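Why Is Tape Sticky?

Have you ever tried to wrap a birthday present and ended up with tape on your fingers, tape on your sleeve, and maybe even tape on the cat? Then you already know a lot about sticky things! But have you ever stopped, with that little strip dangling off your thumb, and wondered why it sticks at all?

Well, let's start a very long time ago, long before there was any tape. People needed to stick things together even then, and they used whatever they could find. They heated up the bark of birch trees until it made a dark, gooey tar, and they used that tar to fasten stone points onto wooden spears. Later on, people boiled animal skins and bones to make glue (yes, it smelled terrible). More than 3,000 years ago, woodworkers in Egypt were already gluing furniture together that way.

Tape came along much, much later. Somebody had the clever thought of spreading the sticky stuff on a long, thin strip and rolling the whole thing up, so you could pull off just as much as you wanted. 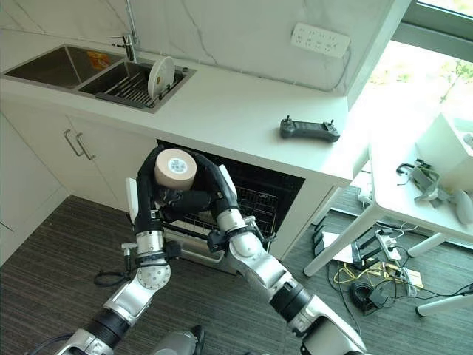

Words by the Canura Kids' Page team
Reading time: one glass of milk

Now, a roll of tape is a funny thing when you think about it. The strip is wound around and around on top of itself, layer after layer, and yet you can peel it off again. Why doesn't it turn into one solid lump?

The answer is that tape has two different sides. One side has the sticky layer, called the adhesive (say it like this: ad-HEE-siv). The other side is the backing, and on many kinds of tape it is made very smooth, or has a special coating, so the adhesive doesn't hold on to it too tightly.

The adhesive itself is a bit of a mix-up, because it behaves like a liquid and a solid at the same time. When you press down with your finger, it squishes slowly into all the tiny bumps and dips on the paper, even the ones much too small for you to see. Once it gets that close, the tiny bits that make up the tape and the tiny bits that make up the paper pull on each other, just a little. One little pull is weak as anything, but there are so many of them that all together they hold on tight! Then, when you tug, the solid part of the adhesive stretches and hangs on.

So that's why tape won't stick well to a dusty shelf or a sandy bucket. It grabs the dust and sand instead, and never gets close enough to the thing underneath.

Something to try at home

Ask a grown-up for a few short pieces of tape. Stick one to a window, one to a wool sock, one to a piece of cardboard and one to the back of your hand. Which is hardest to peel? Now press a piece onto the sock and peel it off, over and over, and see how many goes it takes before the tape gives up. Have a good look at it afterward, and you'll find it wearing a fuzzy little coat of wool.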